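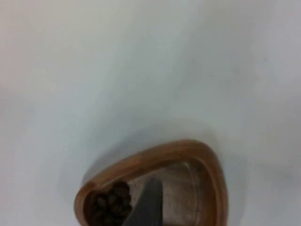
Hi again, robot fans! A bunch of you wrote in after my last page (the one about robot vacuums) and asked if you could have a robot at home that does something more exciting than bump into the couch. So this month I tried out a kit. It's called the Starkano, it's made by a small company named Drorkier, and it's a robot arm that sits on a table and moves little things from one place to another.

I know, I know. Moving little things doesn't sound very exciting. You do it every time you eat popcorn! But stick with me, because it's one of the hardest jobs you can give a robot.

What is a robot arm, anyway?

Hold your own arm out in front of you. Bend it at the shoulder, then the elbow, then the wrist. Each place where your arm bends is called a joint. A robot arm has joints too, and inside each one there's a motor that turns it. At the very end, where your hand would be, the robot has a gripper.

Your hand is amazing compared to a gripper. You've got a thumb and four fingers and squishy skin that tells you if something is smooth or bumpy or about to slip. The Starkano gripper just has stiff dark fingers that get narrower toward the tip, a little like a bird's beak. They open and they close. That's all they do!

The game I played most

The kit comes with a booklet of games, and my favorite is called Bowl to Bowl. You put something small and dry in one bowl and ask the robot to put it in another one. You can use beans or beads or whatever you've got in the kitchen (ask first, please). It works best on a plain light-colored table. I'll tell you why in a minute.
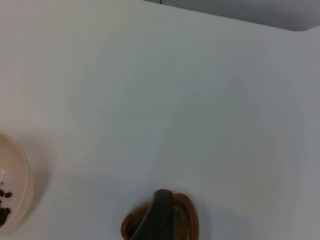 The first thing you do is teach the arm the path. You hold it gently and move it with your own hands, from the first bowl, up, across, and down to the second. The robot pays attention to how far every joint turned and saves it all as a list of numbers. Then you press the green button and it plays your move back. It's sort of like when a grown-up holds your hand to help you write your name, and then you try it yourself.

The "up" part matters a lot. On my very first try I forgot it. I taught the arm to slide straight across, and it knocked into the side of the bowl and pushed it right along the table. Whoops! The robot didn't know it had done anything wrong. It finished the whole move and stopped, looking very pleased with itself (okay, robots can't look pleased, but that's how it felt).

How does it see?

There's a little camera near the gripper, down where your wrist would be. So the robot sees the world from its own hand! Try pretending you have an eye on the inside of your wrist. When you reach for a cup, the cup gets bigger and bigger, and your fingers are always sticking into the view.

A camera doesn't know what a bowl is, though. All it gets is a big grid of colored dots called pixels, and the computer has to work out which dots go together. One trick is to look for places where the color changes a lot. That's why I said to use a light table.

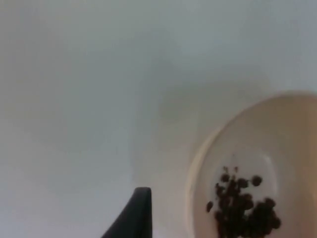
Computers find it much easier to spot things when they stand out from what's behind them. A zebra on a snowy hill is tricky, but a black cat on a snowy hill is a cinch. It's the same with a dark pile in the bottom of a cream-colored bowl. The bowl itself is harder to pick out, with its pale rim so close to the color of the table. And then there's the problem of pieces lying on top of each other. When they overlap, the computer may think that two of them are one big one. You'd have trouble too if I asked you to tell me exactly how many there were without touching them!

Shadows can fool it as well. I moved my lamp closer one evening and the robot tried to pick up a shadow. It closed its fingers on nothing at all and carried the nothing over to the other bowl, very carefully.

Why are small things so hard?

Think about picking up a basketball. If your hands are a tiny bit too far to the left, who cares, you'll still get it. Now think about picking up one bean. If you're off by a tiny bit, you miss the whole bean! Small round things roll away, too, and they like to hide against the side of the bowl where the fingers don't fit. 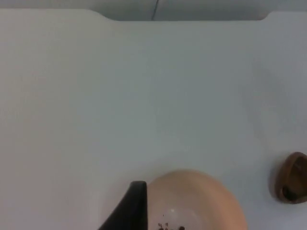 The gripper finger, right up beside the bowl.

What I liked and what I didn't

I liked the teaching part best. You don't have to type any code to get going, and there are 18 games in the booklet, from easy to really tough. My neighbors' kids came over and had it working before I'd finished explaining it. The motors are slow and quiet, and if something gets in the way, the arm stops.

I didn't like the screws. They're teeny, and you need a grown-up to help with the base. Putting it together took us a whole rainy afternoon, and we put one joint on backward and had to start that bit over. The memory is on the small side too. It holds 10 moves, and then you have to erase one to make room, and I always wanted to keep them all.

It also isn't cheap. Drorkier says the kit is for ages nine and up, and it costs 900 dollars, so it's more of a thing for a school or a library than a birthday present. The library in Pellville has one you can sign up to use, and that's how I'd try it if I lived nearby. There's a bigger arm from Bergmann that costs 3,000 dollars, but I haven't tried that one, so I can't tell you if it's any good.

Try it without a robot

You can play Bowl to Bowl right now. Get two bowls, some dry beans, and two popsicle sticks. Hold one stick in each hand and move the beans across using just the sticks. Then try it with one eye closed. Then ask a friend to keep both eyes shut while you tell them where to go: left, a little more, down, squeeze! Your friend is the arm and you're the computer, and you'll find out fast how clear you have to be. (Sweep up the beans when you're done. Mine got under the fridge.)

Next time I'm going to write about robots that swim, so send me your questions before the end of May!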